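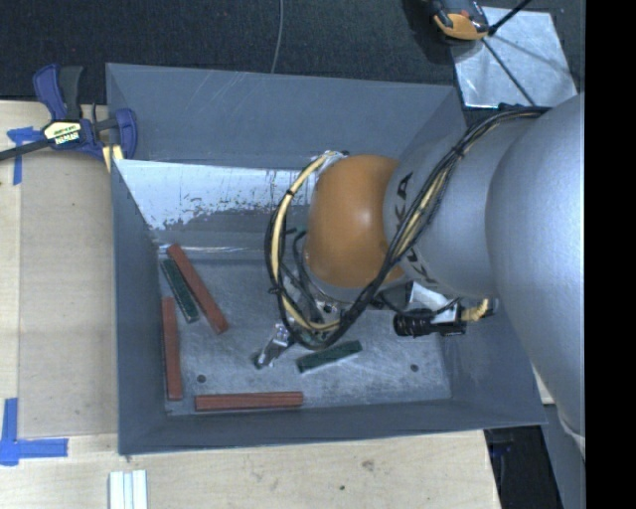
28 January 2019

Most of January has gone into one bug, and it wasn't where I thought it was. I'm writing it up while I still remember the order things happened in.

Some background for anyone who hasn't read the earlier posts. Flollero is our bin picking stack. It takes a depth cloud, segments it into blocks, proposes grasps for each block, throws out the ones that would put a finger through a wall, and hands what's left to the motion planner. The planner is a fairly ordinary sampling planner with a wrapper Ifeanyi Ogbonna wrote two years ago. The blocks are long and thin and come in red and green, and the perception side treats both colours the same.

The symptom was that the planner would sometimes give up on a block that was obviously pickable. Not the awkward ones flat against a wall, which I'd expect to fail now and then. It would refuse a block lying in the open with clearance on both sides. Run it again and it would usually work. Run it a third time and it might not.

My first guess was the planner timeout, so I raised it. That made the failures slower and didn't change how often they happened. My second guess was the inverse kinematics seed. We seed from the current joint state, and if the arm has just come back from the drop position the wrist can be wound up a fair way, so a solution on the other side of the wrist looks a long way off. I added a few extra seeds. It helped a bit, which was unfortunate, because it kept me looking in the wrong spot for another week.

Babatunde Effiong suggested I stop guessing and log every rejected grasp with the reason attached. We already had reasons in the code, but they were being collapsed to a single "no valid plan" by the time they got to the log. Changing that took an afternoon. Then I replayed the stored clouds through it overnight, 1,098 of them, and in the morning I had something to sort.

Of the planning failures, 577 were collision rejections at the pre-grasp pose, with the gripper still well above the bin floor. That's a strange place to hit something. When I plotted the contact points they were nearly all in a loose clump in the air beside the wrist, and nothing is there in the world model. It was the robot colliding with itself, or with what the checker believed was itself.

The cables were the answer, or half of it. We have a bundle that comes down over the last link and loops around the wrist joint, and somebody (me) had modelled it as one fat capsule so the planner wouldn't yank it. The capsule was attached to the link before the wrist. In real life the loop moves as the wrist turns, and the capsule didn't. So for some wrist angles the bracket on the tool side swept straight through a capsule that had no cable in it, and for others the real cable was outside the capsule altogether. The random part was just which wrist angle the sampler happened to like.

The other half was the bin. Shahla Jalali went through the wall model while I was on the capsule and found that we were treating the sides as vertical boxes. They slope. A vertical box at the rim takes away space the gripper doesn't need, and a vertical box at the floor gives you space that doesn't exist. We'd picked the rim, being cautious, and then padded it by 13 millimetres on top of that. Blocks near a wall were being thrown away before the planner even saw them.

The fixes were dull. The bin is now four angled planes and a floor, with the padding as a setting per wall. The cable capsule is split into three shorter ones, and the last of these follows the wrist at half its rotation, which is a fudge – but a reasonable match to how the loop moved when I turned the joint by hand with the pendant and measured it. I also left the clamp on the corner in as a box of its own. It used to be part of the wall padding.

Segmentation still has a problem I haven't touched. The light patches on the slope of the back wall come through as noisy depth, and sometimes the clustering makes a sliver of a block out of them. The size filter catches most. Omolara Akande wants to subtract a stored cloud of the bare bin before clustering, and I think she's right, but that depends on the bin not moving, and I'd like a check for that first.

With the new models I replayed the same clouds. The pre-grasp rejections in mid-air are gone, apart from a few at extreme wrist angles where I believe the checker. Planning time has gone down too, roughly by a third, and I hadn't been aiming for that. I've put the timeout back to its old value and taken out the extra seeds.

Two things I'd do differently. I'd keep the rejection reasons all the way to the log from day one, and I'd draw the collision geometry over the live view every time someone changes the tooling. We had a viewer for it in Lonar the whole time. It was switched off by default as it slowed the display down.

Next job is grasp ordering. At the moment we sort by score only, so the arm will reach past a nearer block to get at a slightly better one and nudge things on the way. Damilola Afolabi has a branch that adds a cost for the approach path, and I'm going to merge it once the tests pass on the old clouds.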